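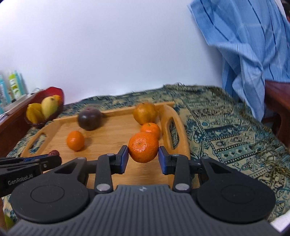

Mandarin over the serving tray, fruit tray set.

Bokolar fruit tray: README

Version 2 of this file. Written in a rush on a Thursday, will tidy later.

What it is

Pictures and short notes of fruit being laid out on a tray and taken off again. Part of the Bokolar household set, the table-laying bit. Other bits (cutlery, tea things) have their own READMEs, don't look for them here.

1677 pictures in total. 14 sittings. Each sitting is one go at filling the tray, start to finish, or until somebody needed the table.

Things in it

- serving tray, light wood, raised rims, oval cut-out handles left and right. Same tray all the way through
- mandarins, not all one size. Label is "mandarin" whatever the shop called them
- persimmon. Golden-orange one is easy
- dark purple-brown round fruit, see Known problems
- dried jujubes, small, dark red, very wrinkled
- star fruit and mango. These live in the red glass bowl, not on the tray
- tablecloth, paisley, teal and dark blue and olive-beige, fringe on the edge

The bowl counts as a container, the tray counts as a surface. Roos Van Leeuwen wanted it the other way round at first, we talked it over and left it. If you are merging with the older Cellow lists you need to swap the two.

Folders

trays/ the pictures, one folder per sitting
notes/ one text file per sitting, plain sentences, who laid the tray and in what order they meant to do it
labels.csv fruit name, where it is (tray, bowl, held, table), picture number
spare/ ignore

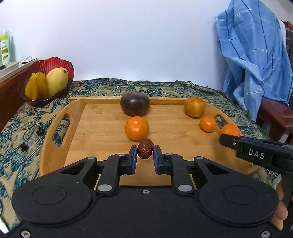 "Held" means off the tray, even if only by a hair. If it is touching the wood it is "tray". Adebayo Ogbonna went through the first 30 pictures of every sitting with this rule and fixed what he found. The rest had one pass only, so expect slips, mostly with jujubes.

Position words are from where the person laying the tray stands. Back = far rim. Handle side left or right. No centimetres anywhere, sorry, we didn't measure.

Known problems

- the dark fruit. Persimmon or plum, depends who you ask. labels.csv says "dark fruit", please keep it that way untill we agree
- jujube behind a mandarin gets missed. Quite often
- glossy peel, white highlights, a few mandarins got marked as damaged when they're fine. Mostly fixed
- things on the cabinet at the back are not labelled at all. Bottle, power strip
- notes for sitting 14 are half in Dutch, Roel Van der Linden is meant to be translating them

Not for

Ripeness. Weights. Anything about what the fruit is worth. We get asked about ripeness a lot and the colours really aren't good enough for it, use the Folberg set if you have access.

Using it

Free for teaching and reserch. Say where you got it, "Bokolar fruit tray" is enough. If you fix labels send back the whole csv, not just the changed lines, Willy Dewulf's script can't cope with bits of one.

People

Laying and notes: Roos Van Leeuwen, Charalambos Kontogiannis
Labels: Adebayo Ogbonna
Script and folders: Willy Dewulf

Changes since version 1

- "orange" is now "mandarin" everywhere
- added bowl
- sitting 2 put back in, had gone missing when the folders were copied over
- spelling of jujube (was four different ways)

To do: tablecloth label is missing in the early sittings, and spare/ needs emptying before January.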